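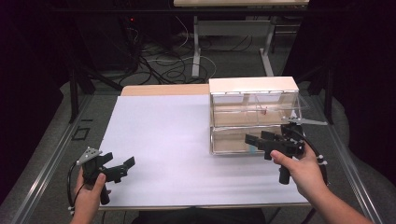 What did the project set out to find?
The project set out to find how pupils at Goodwin Secondary School travel to school, and whether a later departure of the Cundura bus would lead more of them to use it.

Travel to School: A Survey of Pupils at Goodwin Secondary School
Final report of the Year 12 Geography project group
Submitted 19 October 2023

1. Background

Goodwin Secondary School stands on the western side of Skandstead, on the road leading out to the village of Cundura. Most pupils live within the town. A smaller number live in Cundura and on the farms beyond it, and for these pupils the only public transport in the morning is the Tornetti bus service, which reaches the school gate well before registration.

The group chose the subject after the school council asked for evidence on congestion at the main gate. Earlier discussion had rested on opinion. It was agreed with the supervising department that the group would carry out a questionnaire and a traffic count, and would report the results to the council.

2. Method

A paper questionnaire was given out during registration in June. It asked for the pupil's year group, the area in which they live, their usual means of travel in each direction, and the length of the morning journey in minutes. Pupils were not asked for their name or full address. A final question invited comments.

In total, 326 completed questionnaires were returned. Forms on which no means of travel had been marked were set aside and are not included in this figure.

The traffic count took place at the main gate on 2 mornings, for 60 minutes on each occasion. Group members recorded cars stopping to set down pupils, cars stopping on the yellow lines, and buses. Bicycles were counted at the side entrance by a separate pair, as very few cyclists use the main gate.

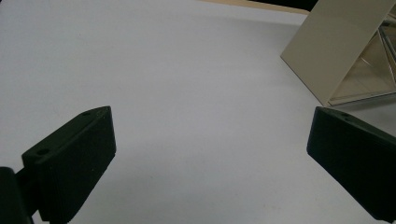 Figure 1. Gripper fingers over a white tabletop.

3. Results

Walking was the most common means of travel in every year group. Travel by car came second and was highest in Years 7 and 8. Bus use was low among pupils living in the town, as would be expected, but it was also lower than expected among those living in Cundura, where many families drive in the morning and use the bus only for the return journey.

The written comments help to explain this. Pupils from Cundura described the morning bus as too early, and several noted that the school building is not open when it arrives. The afternoon bus leaves 15 minutes after the end of lessons and was described as convenient by most of those who mentioned it.

At the main gate, traffic was heaviest in the short period before the first bell. Cars stopping on the yellow lines were seen on both mornings. The count on the second morning was lower overall. It had rained on the first, and the group considers that the weather is likely to have affected the result.

Cycling was reported mainly by pupils in the older years. The comments mentioned the lack of covered racks and the narrow stretch of road by the railway bridge. 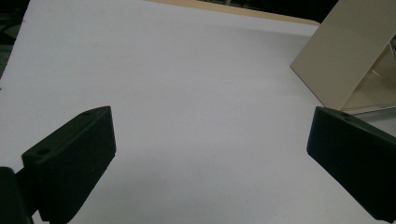

Would a later bus reduce the number of cars at the gate?
The survey suggests that it would, to a limited extent. Several Cundura families who drive in the morning said that they would use a later bus, but most of the cars come from within the town and would not be affected.

4. Limitations

The questionnaire was given out in summer, when walking and cycling are easier. Results for winter may differ. Year 11 pupils were on examination leave and are not represented. Journey times were estimated by the pupils themselves and many were rounded to the nearest five minutes.

5. Recommendations

The group recommends that the school write to Tornetti to ask whether the morning service could run later during term. It further recommends that the library be opened to pupils arriving on the early bus, that covered cycle racks be placed at the side entrance, and that the traffic count be repeated in winter using the same recording sheet.

A copy of the questionnaire and the full tables are held by the Geography department.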